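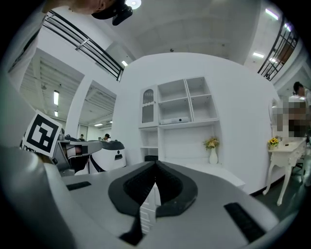 Jaw pads keep slipping on our hand-held grippers

Noelia Llorente
Hello everyone, I look after two hand-held grippers for the Amik project, and one has started letting small things slide out sideways. It has done 785 grabs on these pads. I wiped them with a damp cloth — no better. Is it the pads or the finger?

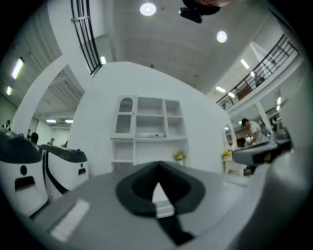
I'd love to avoid stripping the whole thing if I can help it, as last time I lost a screw and spent a whole evening on my knees!

Gobnait Noonan
Oh, you poor thing, I've done that too. Try closing it on a strip of paper and giving a gentle tug at each end. If one end pulls free, the finger is sitting crooked, so loosen it, close the jaws and tighten again.

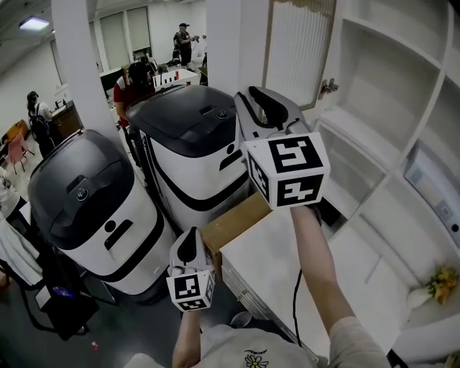 Do check the marker cube hasn't turned while you're at it, and run your calibration again afterwards.

Aroha Trevaskis
new pads. ours went at 317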